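Ticket 958 - Second gripper for the kitchen cell, budget question
Opened by: Mohsin Kazmi
Queue: Equipment and purchasing
Status: Waiting for vendor

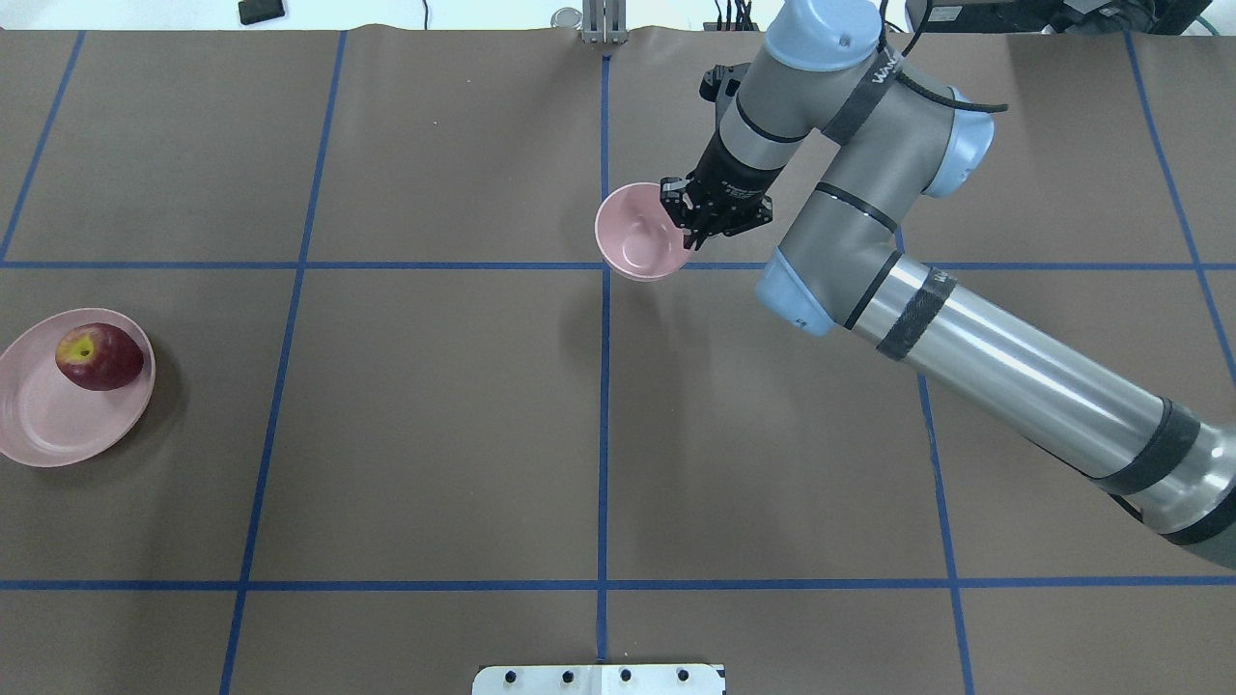

Hello, I am writing again about the quote from Nolleo. We want to buy one more two-finger gripper before September, so that the dish tasks do not stop when the first one goes for service. The quote has a price for the gripper, but I do not find the mounting plate or the cable in it. Are they included or must we order them separately?

Our limit for this purchase is $1,000 without a new approval. If the plate is extra, we are over by $33.

Update, 10:20
Jamska answered that they sell the plate for $77, delivery in three weeks. They could not confirm the bolt pattern for our wrist. I have sent them the drawing.

Update, 14:45
Nolleo says the cable is in the box and the plate is not. I asked for a corrected quote with both lines on one page - our accounting does not accept two papers for one item.

Please keep this ticket open. The spare finger pads are a different request, in the Brovia project, and should not be charged here.

Next step: wait for the corrected quote, then send it to Paracha for approval.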